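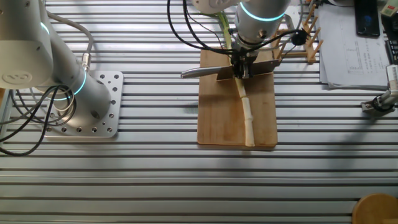 Varghese lab robot learns to cut by watching the last slice

A kitchen knife, a wooden cutting board and a long stalk make up the test setup for a new robot control method from the Varghese lab at Pemcombe. The method, named Grandby, lets a robot arm change its cutting motion between one stroke and the next.

Most cutting programs plan the whole job before the knife moves. If the stalk rolls or shifts, the later cuts land in the wrong place. Grandby plans a single stroke, checks the board again, and then plans the next one.

"The first cut moves everything a little," said Evander Cruickshank, who leads the project. "We wanted the robot to treat that as normal."

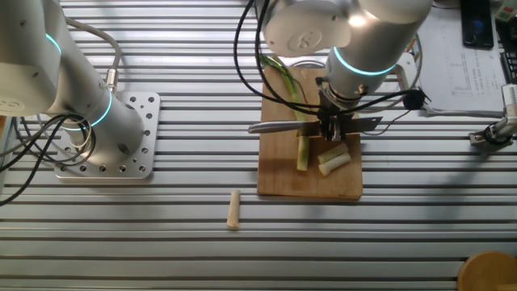
Last updated: 2026-01-06

Pieces that end up off the board are left out of the next plan. The software looks only for the uncut part of the stalk and the end nearest the knife – it does not try to track every slice.

The group trained the system on 2,000 recorded strokes, 500 of them from runs in which the stalk had been pushed out of line on purpose. Training took 40 hours on the lab's own computers.

A wrist camera gives the method its close view of the board. An overhead view is used as well, mainly when the gripper blocks the cut end.
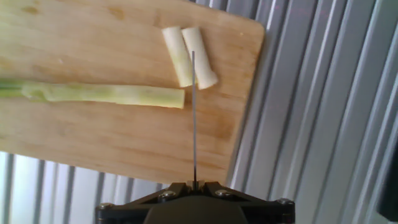 Fewer missed strokes

In tests, the knife missed the stalk on 10 strokes out of 500. The older plan-ahead program, run on the same setup, missed 40. Slice length was less even with both programs when the stalk was thin, and the new method was slower per cut.

Lewis McIver, who ran the tests, said speed is the next thing to work on. The group also plans to try softer vegetables with Varex, its partner on the project, starting in April. 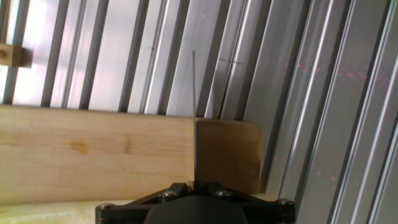

Wrist camera view with the blade upright above the gripper.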